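Trerthorpe Street Neighbors
Minutes of the June meeting

The meeting got going a little after seven in the front room at Mhairi Chisholm's house, with Mhairi in the chair and Fulgencio Tapia taking these notes, so please blame me for the spelling. We were 11 in all once the Pacheco family had found somewhere to park, and it was lovely to see both of the girls along as well. Apologies came in from the two households at the bottom of the hill, who are away until July.

Minutes of the last meeting

These were read and agreed with one correction. The lost cat in item four was gray and went home to number 28, and I had written that it was orange and lived at number 11. I am sorry to both families, and to the cat.

Block party

Most of the evening went on this, as it usually does at this time of year! We settled on a Sunday, starting at 2 in the afternoon, and the street will be closed to cars from the mailbox up to the corner of Hudeo Lane. Mhairi has the permit form and will drop it off at city hall herself, having had a long and very friendly talk with the lady at the counter last year about where the barriers ought to go.

There was a good deal of back and forth on food. Last summer we ended up with a great many potato salads -- every one of them delicious, I should say -- and hardly anything for the children. Mrs. Pacheco offered to keep a list on her porch this time, with a pencil on a string, and people can write down what they are bringing as they walk by. Mr. Pacheco will see to the grill. He asked for a second pair of hands after 3 o'clock and I said I would do it, provided somebody lends me an apron.
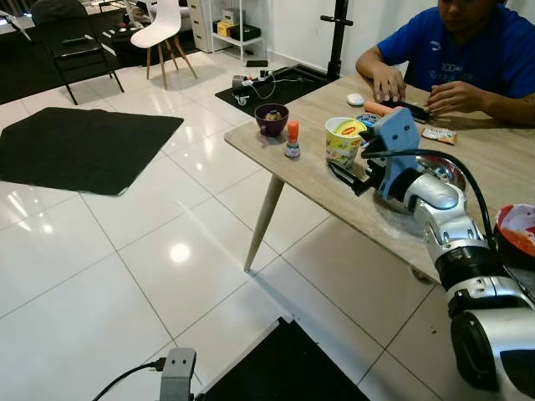 We moved on from there to music. The speaker we borrowed last time made a buzzing noise whenever anyone stood near it, and nobody present was keen to hear it again. The older Pacheco girl plays the fiddle and said she might be talked into a few tunes if her cousin comes up for the weekend. This was greeted with real warmth, and she went rather pink. It was agreed to leave it with her and not to pester.

Trivia

The quiz will go ahead in the early evening, once the tables have been cleared. Mhairi has written the questions for years now and would like a turn at answering some, so I have said I will put together the rounds on geography and old movies. We still need someone for the round on the history of the street. Teams will be drawn out of a hat this year, after the feelings that ran a bit high over the family teams. Nobody voted against it, though there was some grumbling from the sofa.

The big maple

The low branch by the bus stop has been reported to the city again. Mhairi read out the reply, which was polite and didn't promise anything. She will telephone on Monday. In the meantime, taller neighbors are asked to mind their heads, and if anyone has a bit of bright ribbon to tie on it, please do.

Tool shelf

The long ladder is back, and thank you to whoever cleaned it. The hedge trimmer is still out with somebody. It has a green handle and a name taped to the side, and no questions will be asked if it turns up on Mhairi's step one morning.

Any other business

Mrs. Pacheco has more tomato seedlings than she knows what to do with and would be glad if people took them away. A few left with us that same night in a shoebox.

The meeting closed a little before nine, followed by tea and the last of the lemon cake. Next meeting at the Pacheco house, same time, and bring a chair if you have a folding one.

F. Tapia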